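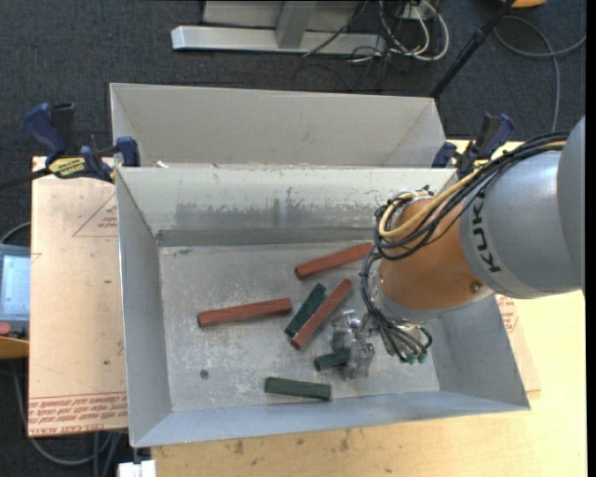 The government of Drinaten has a new slogan, and it has borrowed the thing from a television show in which almost everyone is stabbed. "The tide pays its debts" now hangs in white letters over the lectern where Premier Ieva Laur explains the island's position on fishing rights to its larger neighbor, Lelletti. A gray KUKA arm with an orange wrist reaching into a metal bin, a few bars in the bottom of it, has more to say about trade policy than the slogan does, but trade policy has never trended. The slogan did, for most of an afternoon.

Fans of Sitarico, the long-running costume drama from which the line was taken, spotted it within minutes. In the show it is spoken by a duke who is about to flood his own capital to spite a cousin. He succeeds, then drowns in the following episode. The premier's office was asked whether anyone on staff had watched that far. A spokesman replied that the government "does not comment on plot."

The quarrel behind all this is over 70 fishing licenses, which Lelletti declined to renew in June on the grounds that Drinaten had failed to return a form. Drinaten says it returned the form. Lelletti says it returned the wrong form. Two ministers have since met to discuss which form it was, and came out of the room with separate press releases and, according to both, a feeling of cautious progress.

Laur chose a bolder approach. On July 8, 2023, she posted a picture of herself on the harbor wall in a long dark coat, looking out to sea, with the duke's words set in the same cracked lettering the show uses for its opening titles. There was no mention of licenses. There was a good deal of fog, though the weather station at the airport recorded clear skies that day.

Lelletti's foreign minister, Ese Garba, answered before lunch. He used a picture from the same show, the one with the overturned boat, and wrote underneath it: "Season four. Keep watching." It was shared far more widely than the premier's post, and his ministry, which usually posts about customs hours, has been noticeably cheerful ever since.

The production company was less amused. In a short statement it said it was flattered by the interest of both governments and would prefer that neither used its artwork again. It added that the typeface is licensed as well, and that it would be writing separately about the typeface. Drinaten, which has gone to some trouble to be seen as a place where people pay for what they use, took the post down, and put it back up an hour later in a plainer font.

The slogan over the lectern has stayed. Lawyers for the government hold that a sentence of five words cannot belong to anyone. Lawyers for the show hold that it depends on the sentence. The matter may end up in front of a judge, who would then have to watch at least some of Sitarico, and there are 77 episodes of it.

At the opposition's regular briefing, most of the questions were about whether the premier had compared herself to a villain on purpose. Party members offered the view that she had not seen the show, and then the view that she had seen it and missed the point, and were still working out which was worse when the time ran out. One of them mentioned the licenses. He was thanked and the next question was about the coat.

The coat has had a good month. A shop on the harbor road has put a similar one in its window with a card reading "As Seen," and leaves it there. It is wool, lined, and unsuited to a Drinaten summer. The shop reports strong interest and no sales.

Out at Rozīte, the northern port where most of the affected boats are tied up, the reception was cooler. A protest there drew over 200 people, a big crowd for a town where the ferry skips you if you don't wave. A few carried signs with quotes from the show, since everybody seems to have been infected by now, but most of the signs asked for the form. One skipper had printed out a blank copy and filled it in with a marker, and held it up for the cameras all morning. It was, as a Lelletti consular officer later confirmed by phone, the wrong one.

Laur has not replied to Garba's post. Her office says she is concentrating on substance, and has scheduled an address to the nation on fishing, harbor dues and "the road ahead." The phrase will be familiar to viewers as the title of the episode in which the duke's army gets lost. The spokesman said this was a coincidence and that he had personally checked, though he would not say how many episodes that took him.

Talks on the licenses resume later in the month. Both sides have agreed to bring the form.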